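Oratile Mnguni on keeping a notebook, saying no and sleeping with the phone in the kitchen 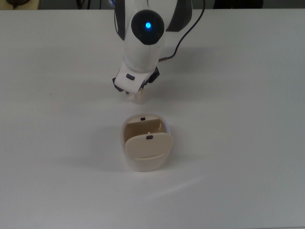
A white arm with a small pale piece just above the tabletop.

Oratile Mnguni did not plan to write a book about habits. She kept the books for a tile supplier in Distdale for eleven years, and the first pages of what became Dristlow were written on the backs of delivery slips.

"I was tired all the time and I thought that was my personality," she says. "I wrote down what I did every evening for a month. It was very boring to read. I came home, I looked at my phone, I ate standing up, I looked at my phone again, I went to bed late and annoyed."

She changed one thing. The phone went to the kitchen at nine and stayed there until breakfast. She bought an alarm clock with a bell. The first week she slept badly and kept getting up to check that the clock was working. By the third week she was reading again, mostly detective novels.

The name Dristlow comes from the street where she was living then. It is now the title of the book and of the course she teaches on Monday evenings in a rented room over the Hlongwane bakery. The method is short. You keep a notebook, you write one line in the morning and one at night, and you change a single habit at a time. There is no app, and she has turned down two offers to make one.

"People ask me for the full program," she says. "They want the diet and the exercise and the getting up at five. I tell them to pick one and come back in six weeks. Some of them are disappointed, and I understand that, they paid for a course."

The morning line is a plan for something small. Hers on the day we spoke was "call the dentist before lunch." The night line says what happened, and she is strict about keeping feelings out of it for the first two weeks. After that, students can write what they like.

"If you start with feelings you write the same page every night," she says. "I feel guilty, I feel behind. Start with what you did. Called the dentist, or didn't call the dentist."

Had she called?

"At ten past two. So I wrote that down."

The book was published by Vorkari, a small press that mostly does cookbooks and walking guides. It has sold 3858 copies, which Mnguni knows because the press sends her a statement and she still reads statements the way a bookkeeper does. Of those, 2204 were sold at talks and classes, out of boxes she drove there herself. She says the driving was harder than the writing.

The longest chapter is about saying no, and it is the one readers write to her about. She used to be the person who took the extra shift, hosted the cousins and organized the leaving gifts. She does not think any of those were bad things to do. What bothered her was that she had agreed to most of them within a few seconds of being asked.

Her advice is to say "I'll tell you tomorrow" and then to tell them tomorrow. She practiced it out loud in the car.

"My sister was offended the first time," she says. "She said, what do you mean tomorrow, it's a yes or a no. So I said no. She was fine by the weekend. I had been afraid of that conversation since I was about nineteen."

Mnguni is careful about what she claims for the notebook. A woman in an early class had been writing nightly lines about not getting out of bed, and Mnguni asked her to see a doctor, then went with her. She now says at the first session of every course that the notebook is for habits and that she is not a therapist. It is printed on the inside cover of the workbook as well.

She has also dropped some of her own rules. The first edition told readers never to miss a day. She took that out after her father was ill in the spring and her own notebook had a gap of nearly three weeks. The new edition says to start again on the next clean page and leave the gap alone.

"I wanted to go back and fill it in," she says. "I had the pen in my hand. But I couldn't remember what I'd done on those days, I'd have been making it up."

The new edition comes out in August, with a first printing of 2680 and a chapter on money that she has rewritten twice. The classes stop for that month and begin again when the schools go back. She is keeping the price the same and moving the start from six-thirty to seven, after complaints from people who were coming straight from work and hadn't eaten.

Her current habit is walking before breakfast. She is in the fourth week and says she doesn't like it yet.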